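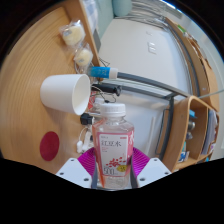 Garrafa de água de feijão vermelho (红豆水) segura entre os dois dedos brancos de uma pinça, junto a uma mesa da copa, com dois produtos embalados individualmente ao fundo.

Copa do segundo piso: novas regras para bebidas, copos e alimentos embalados

A Direção de Serviços Gerais da Imavura informa todos os colaboradores e visitantes de que, a partir de novembro, a copa do segundo piso do edifício Greenwood passa a reger-se por um conjunto revisto de normas de utilização. As alterações resultam da consulta interna promovida antes do verão, à qual responderam 52 pessoas, e foram aprovadas sem modificações de fundo.

A primeira alteração diz respeito à oferta de bebidas. O fornecimento, assegurado pela Tramutik, passa a incluir bebidas de cereais e de leguminosas, entre as quais a água de feijão vermelho, identificada no rótulo pelos caracteres 红豆水. Trata-se de uma bebida corrente em vários países da Ásia Oriental, obtida a partir da cozedura do feijão azuki, e a sua inclusão foi solicitada por diversas equipas, em particular pela do projeto Kedham, que recebe com regularidade colegas de outros escritórios. As garrafas encontram-se na prateleira inferior do armário junto à janela. Solicita-se que cada pessoa retire apenas a garrafa que vai consumir e que não reserve unidades para dias seguintes.

As garrafas abertas devem ser identificadas com o nome do utilizador e guardadas no frigorífico, sempre com a tampa bem fechada. As que permanecerem nas mesas após as 19 horas serão esvaziadas e encaminhadas para reciclagem pela equipa de limpeza. O rótulo não precisa de ser retirado antes da deposição no contentor amarelo -- dúvida colocada com frequência nas respostas à consulta.

Os copos de papel continuam disponíveis no dispensador, em embalagens de 28 unidades. A reposição é feita ao início da manhã. Recorda-se que os copos usados devem ser colocados no recipiente próprio, ao lado do lava-loiça, e não deixados sobre as mesas. Quem preferir utilizar caneca própria poderá guardá-la no armário superior, que dispõe agora de 12 compartimentos numerados; a atribuição é feita por ordem de pedido, junto da receção.

No que se refere aos alimentos, mantém-se a possibilidade de partilhar pãezinhos, bolos e outros doces, desde que embalados individualmente. Os produtos de confeção caseira são igualmente bem-vindos, mas devem ser acompanhados de uma indicação escrita dos ingredientes, com menção expressa de frutos secos, leite, ovos, glúten, soja e sésamo. Os produtos com rotulagem exclusivamente em língua estrangeira ficam sujeitos à mesma regra -- basta uma nota manuscrita em português ou inglês colocada junto dos mesmos. Não é permitido deixar alimentos sem embalagem nas mesas durante a noite.

As mesas de madeira receberam recentemente um novo acabamento e requerem algum cuidado. Devem ser limpas com o pano húmido disponibilizado para o efeito, sem recurso a produtos abrasivos ou à base de álcool. Os líquidos derramados devem ser removidos de imediato. Pede-se ainda que os recipientes quentes não sejam pousados diretamente sobre a madeira, estando disponíveis bases de cortiça na primeira gaveta.

O orçamento atribuído à copa para o próximo período é de pouco mais de 800 euros, valor que cobre as bebidas, os copos e os artigos de limpeza. Os pedidos de novos produtos podem ser apresentados por escrito a Reece Goodall, responsável pelos abastecimentos, até ao final de cada mês, e serão apreciados em função da procura e do saldo disponível. Questões relativas à limpeza, ao mobiliário ou à atribuição de compartimentos devem ser dirigidas a Liam Kettle, na receção do edifício, entre as 9 e as 17 horas.

O texto integral das normas está afixado à entrada da copa e pode ser consultado na página interna dos Serviços Gerais, em versão portuguesa e inglesa.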